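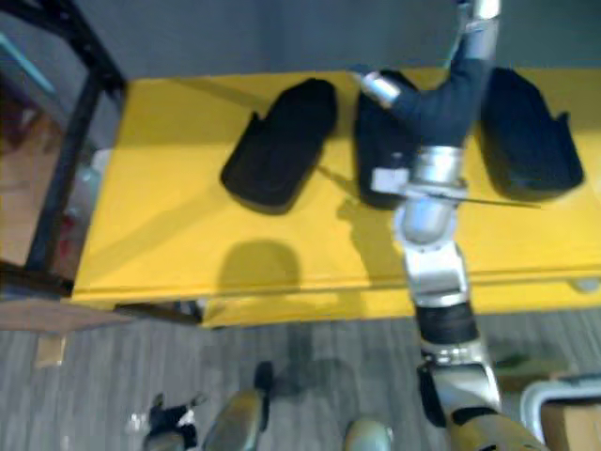
How many examples does a learning system need before it can be trusted with a job?

More than the person selling it will tell you, and the number alone settles very little. A thousand tries at one easy version of a task can teach less than fifteen hard ones.

Chapter 4
Gathering Examples

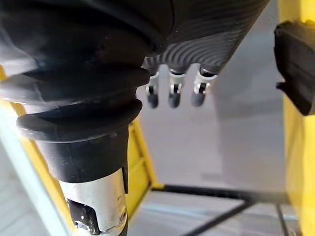
By the author
Lecturer in Applied Automation, Noledwood

Reports on robot learning like to open with a big count. The Granel set, which we use through this chapter, lists 2371 recorded tries at picking and placing. Of these, 1964 were kept. Ask why the rest were dropped and the notes get thin: "bad run," "operator error," "other." If the failed grasps went out with the bad files, the system never saw what failure looks like.

Then there is the matter of sameness. In the Requena part of the set, 762 tries share one table, one light and one kind of object. A score earned there tells you how the robot does there. I would not bet a lunch on it in another room.

Before you read Section 4.1, write down what you would want to know about a set of examples before using it. Keep the list. You will need it for the Fakcombe exercise in Section 4.3.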